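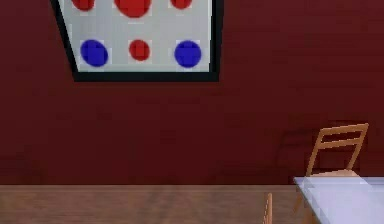
Detmont is a two-hour drive from us, and the lab there opens its doors one Sunday in July. I went with Athina Vasilakis, who runs the second shift at our plant and wanted to see how other people look after a robot cell when they have more of it on a screen than on the floor. We signed in at 9, got badges, and were put in the second tour group.

The lab belongs to Flutbridge. It has one real cell, called Gavalas, and a simulated copy of it that runs on a workstation in the next room. The tour covered both. Angeliki Chrysikopoulos, the engineer in charge of the cell, took us through.

She started in the workstation room. The simulated side is a set of household rooms with furniture in them. The one loaded when we came in had a dark red wall, a framed picture with red and blue dots, a light wooden chair and a white table, with a strip of brown wood across the bottom of the view. The textures were coarse up close. Chrysikopoulos said they keep them coarse on purpose so a scene loads fast, and that they spend their time on the things the arm can touch.

A visitor asked how a new scene gets set up. The steps, as I wrote them down:

Load the room with no task in it and look at it from every saved viewpoint. Check that the furniture rests on the floor. A table that starts a little too low gets pushed upward by the software on the first step, and anything on it jumps.

Check the shadows. The chair we were looking at threw a soft one on the wall. If a piece of furniture has no shadow at all, its light settings were probably lost when the file was copied.

Start the arm from its home position and move each joint by itself, slowly, through its full range. Then run the same short reach 200 times with the start position shifted a little each time. Any run that ends in an error is saved and looked at by a person before the scene is released.

The same list, with a few changes, is taped to the door of the real cell. Athina took a copy of it.

Gavalas is smaller than I expected. It is one arm bolted to a steel base, a work table, a fence on three sides and a light curtain on the fourth. The controller is in a cabinet outside the fence at waist height, so nobody has to kneel to reach the filters. The cables come off the arm in one bundle and run through a plastic guide overhead. They used to run along the floor, and the old scuff marks are still there.

Looking after it takes 30 minutes every morning. The technician on duty wipes down the camera covers, checks the gripper pads for wear, looks over the cable bundle where it bends at the shoulder, and tests the emergency stop. The cell is then warmed up on a slow loop and sent to touch a steel pin on the corner of the table. If the arm misses the pin by more than the limit, it is calibrated again before any work is done. The result goes in a paper notebook and is also typed into the simulation, so that the copy has the same offset as the real arm.

That last part was the most useful thing we heard. At our plant the model was matched to the machine once, at installation, and has not been touched since. Chrysikopoulos said theirs had been like that too. They had a wrist bearing going bad for weeks and blamed the software, since the simulated arm did the job fine and the real one kept drifting. When they finally opened the wrist they found the bearing and a seal that had let grease out. The old bearing is on a shelf by the door and visitors can pick it up. It grinds when you turn it.

Spare parts come from Tristommont. The gripper pads are kept in stock, and a wrist assembly has to be ordered. The lab now keeps one spare wrist in the cabinet under the bench. Changing it means supporting the arm on a stand, locking out the power, and marking the joint position with a paint pen before the bolts come out. We were shown the stand and the pen but the job was not done for us.

There was coffee in the hall afterward and a sign-up sheet for the fall visit. I was number 78 on it. Parking is behind the building, and the front entrance is locked on weekends, so use the side door by the loading dock.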